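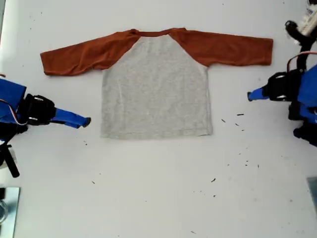 **From:** Thierry Arnaud
**To:** garment-care list
**Date:** Oct 29, 2026
**Subject:** Re: Folding width for raglans, small sizes

Vaughan Lowther wrote:

> We have started on the long-sleeve batch for the Etville shop and I am getting inconsistent widths on the raglans. The set-in shirts are fine. I lay them face down, put the board against the neckband, fold each side over at the shoulder seam, sleeve down, bottom up, and they stack.
>
> On the raglans I have no shoulder seam to fold to. I have been using the point where the sleeve color meets the neckband, and the packet comes out too narrow on one shirt and skewed on the next. The sleeves also end up lying across the middle in a lump.
>
> Two questions. What do you use as the reference? And do you still fold small sizes in thirds, or just in half down the center?
>
> Vaughan

Vaughan,

Don't use the raglan seam as a reference for anything. It runs on a diagonal from the underarm to the neckline, so the width you get depends on where along it you happen to be looking. On a contrast shirt, such as a grey body with rust sleeves, the color break makes it worse. Your eye wants to fold along it.

Use the neckband and the hem. The procedure we settled on at Motaung in May:

1. Lay the shirt flat with the sleeves straight out. Level the hem first, then the neckband. If one bottom corner sits lower than the other, pull the body square by the side seams. Don't tug the hem itself, as it will wave.
2. Smooth the body from the neckline down. Most of the creasing on a soft heather jersey is in the upper part and along the side seams.
3. Smooth each sleeve from underarm to cuff. A sleeve that is bunched near the cuff will look shorter than its partner. Check this before you send anything back for mismatched sleeves.
4. Turn the shirt face down, keeping it square.
5. Center the board on the neckband, top edge level with the band. For the small sizes the board is 16 cm wide.
6. Fold one side over the board, parallel to the side of the board and ignoring the seam. Fold the sleeve back on itself at the board edge so that it runs down toward the hem. It should stay within the width of the packet.
7. Repeat on the other side. The second sleeve lies next to the first where the width allows.
8. Slide the board out, fold the hem up to the neckband, turn over.

The lump you describe is from step 6. A raglan sleeve is wide at the top, and if you only fold it once it crosses the center. Make the turn at the board edge and flatten the top of the sleeve with your palm before bringing the cuff down.

On the second question: thirds, for everything that goes on a shelf. Folding in half down the center puts a crease through the front, and on plain bodies it shows. I would only use halves for shirts going straight into a carton.

We ran 249 pieces this way for the Nunodholm order and refolded 14. Of those, 7 were shirts where the side seams had twisted in the wash, and no folding method will fix that. Put them aside and steam them.

One thing I have not resolved is the turtleneck version, where the band stands up and the board will not sit level. If anyone at Kuveseck has a method, please post it to the list.

Thierry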